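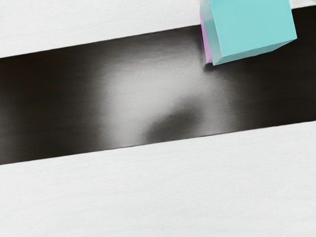 Why bother modeling the table when the arm only cares about the cubes, a reply to the last thread wanted to know. Fair point if the joint angles are all you feed the policy. Mine gets pixels, so the table is part of the input.

2/ Project name is Luster. It is a simulated copy of the arm bench we are building in the shared workshop at Garnwood. Task: pick up the teal cube, put it on the magenta one, let go.

3/ The bench has a glossy black strip between two white panels. First sim version had a flat black rectangle there. A policy trained on that did fine in sim and went after highlights on the real thing.

4/ Current version gives the strip its own material: low roughness, slight streak texture, ceiling light modeled as an area source. The glow now moves when the camera moves. Render cost went up. Steps still finish inside 23 ms, so the loop holds at 30 Hz.
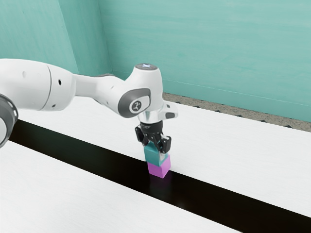 Teal on magenta, fingers still closed.

5/ Scripted expert is a plain state machine – approach, descend, close, lift, align, lower, open. The lower step is where most of the tuning went. Stop high and the cube drops and skids. Push low and the solver starts fighting you.

6/ Fix for the second one was boring. Soften the contact on the cube faces, cap the downward velocity, and end the move on contact force instead of target height. Height stays in as a fallback.

7/ Overnight run, started Sunday: 2,712 episodes, 2,131 kept. An episode is kept if the stack is still standing a second after release and neither cube has left the table.

8/ Of the rejects, the biggest group is yaw error at the grasp. The fingers close on a corner, the cube rotates as it lifts, and the align step works from a stale pose. I re-read the pose after the lift now. Have not rerun the full batch yet.

9/ Offset in the stack does not count as a failure unless it falls. I may tighten that later. For now I want the policy to see sloppy but stable placements too.
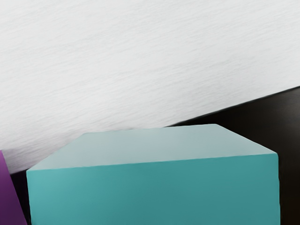 Garnwood Shared Workshop / Arm Bench Team

10/ Close views are harder than wide ones. One teal block can take up most of the lower half, and there is very little left to tell you which way the table runs. The white-to-black edge helps.

11/ Panel grain is the stock Abbasi texture pack with the contrast pulled down. At full contrast the encoder latched onto it. Physical side: Trulico supply, still waiting on the second connector.

12/ Next up is randomizing the light position and the strip roughness together. Separately they did almost nothing. Config goes in the repo when the rerun finishes.

13/ Someone will ask about cube friction. 0.8 on the faces, guessed, not measured. If you have a better number for painted wood on rubber, post it below.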